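Soterard Trade Data Desk
User Guide, Section 2: Building an Import Report

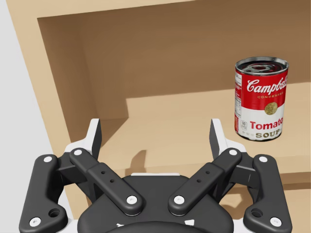
Fig. 2. Open shelf compartment, tan finish.

Use this section to set up a report on imports of shelving and storage furniture. You need an analyst login and at least one licensed product group.

1. Sign in and select Reports > New.

2. In the Product Group box, enter 761. This is the Soterard group for shelving units and open cabinets. It is an internal number and does not match any customs code.

3. Set the reporting period. Enter the first and last month of the period. A period can cover up to 17 quarters.

Note: If the last month is still open, its totals are marked P (provisional). Provisional totals change when late declarations are loaded.

4. Under Measure, select Volume, Value or both. Volume is given in metric tons. Value is given in U.S. dollars at the declared price.

5. Under Suppliers, add the companies to be tracked. Type the first letters of the name and pick it from the list. Zarno and Jelum each appear twice, once as manufacturer and once as shipper. Select the manufacturer entry for market share tables.

Caution: Selecting both entries for the same company counts its shipments twice. The system does not display a warning.

6. Select the table set. Short contains annual totals and growth rates. Full adds monthly tables, average prices and a breakdown by country of origin.

7. Click Preview. Check that the two total rows, Volume and Value, are filled in for every year.

8. Click Build. The finished report is placed in the Outbox folder as a spreadsheet and a text file.

Note: Reports built before the Unnithan price index was added do not contain index columns. Rebuild them from step 3. Saved supplier lists are kept.

To change the licensed product groups, send a request to Yolanda Mahmoud, Data Services. Include the account number and the group number.

Section last revised: Jun 16, 2019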